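Course Handout 6: Comparing Finger Pads and Grip Styles with Hand-Held Grippers

Module: Practical Manipulation, Part 2
Version of 18 Jun 2025

Please read this handout before you come to the lab. It repeats some points of the lecture, but the part about the trial sheet is new and you will need it for your report.

1. What we compare

In the first half of the module we worked with arms that are fixed on a bench. Now we use grippers which a person carries in the hand. The jaw is the interesting part for us, and the human replaces the arm. This means that the path of the movement is usually smooth and sensible, and when an object falls we can look for the reason in the jaw, the pad or the choice of the grasp point. It does not mean that the human is never at fault. Tired hands give bad trials, as you will see after one hour.

We compare three sets of finger pads, which in the course we call Clerkel, Piltach and Nakpan. Clerkel is the softest and Nakpan is the hardest. Piltach is in the middle and has a fine pattern cut in the surface. The names are from our parts list and have no deeper meaning. The controller for the bench arm, Stotar, is not used this time, but the log format is the same, so your scripts from Handout 4 should still run.

2. Why thin and long objects

A cup or a box tells us little about a pad. Almost every pad can hold a box. Thin and long objects are more difficult for these reasons:

- The contact area is small, so a small error of position becomes a large error of force.
- A single stick can turn between the pads like a needle of a compass.
- A bundle of sticks behaves differently from a solid bar. The outer sticks are held by the pads, but the inner sticks are held only by their neighbors, and they can slide out.
- A plastic wrapper changes the friction. It may also move against the sticks inside, so the pad holds the wrapper well and the sticks still slip.

The last point was asked in the lecture and I did not answer it well. Let me try again. There are two surfaces where slip can happen: pad against wrapper, and wrapper against wood. A better pad improves only the first one. If the second one is the weak one, you will measure no difference between Clerkel and Nakpan, and the correct conclusion is that this object cannot separate the two pads. Write this in your report if you find it. It is a valid result.

3. Container grasp and content grasp

When sticks stand in a holder, there are two ways to move them. You can take the holder with everything in it, or you can take the sticks alone. We call the first one container grasp and the second one content grasp. They ask different things from the jaw.

In a container grasp the opening of the jaw must be wide, and the wall of the holder may bend under the pads. The center of mass is often high, because the sticks are longer than the holder, and for this reason the whole thing likes to tilt. Hold it lower than you think is necessary.

In a content grasp the jaw opens less and the load is lighter, but the approach is harder. The fingers must come down between the sticks and their neighbors without pushing anything over. 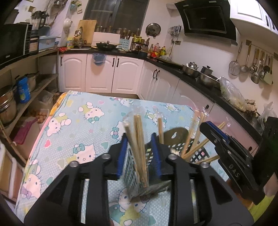 Container grasp, with the caddy tilted between the blue pads.
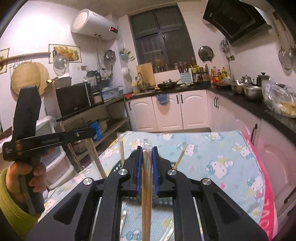

Content grasp on a wrapped bundle, held upright.

4. Procedure for one pair of students

4.1 Decide who is operator and who is recorder. Change roles after 20 trials.

4.2 Check the pads. They must be clean and sit flat on the fingers. Wipe them with a dry cloth only.

4.3 Check the view of the camera on the gripper. Both pads must be visible when the jaw is fully open.

4.4 Start the log, then close the jaw once in the air. This gives you a zero point for the later analysis. Many groups forgot it in May and had to repeat the session.

4.5 Grasp the object, lift it, hold it for 9 seconds and put it down again. Speak the trial number aloud before each lift.

4.6 If you use two grippers, only one of them holds the object. The second one may steady it, but then mark the trial with the letter S.

4.7 Do 60 trials for each pad set, half of them container grasp and half content grasp.

5. The trial sheet

For each trial the recorder writes the pad set, the grasp type and one result code:

H - held until the end
R - held, but the object rotated
P - part of the content slipped
D - dropped

If you are not sure between H and R, write R. We check the video later anyway, and it is easier to correct in this direction.

6. About the older data

The course folder has 1253 trials from earlier groups. You can use them for comparison, but be careful: the first groups had no code P, and partial slips were written as D. Do not mix these with your own results in one table.

7. What to hand in

One report for each pair, maximum four pages, with the trial sheet as an appendix. Show the results for each pad set separately for the two grasp types. Add a short paragraph about one trial that surprised you, with the trial number, so that I can find it in the log.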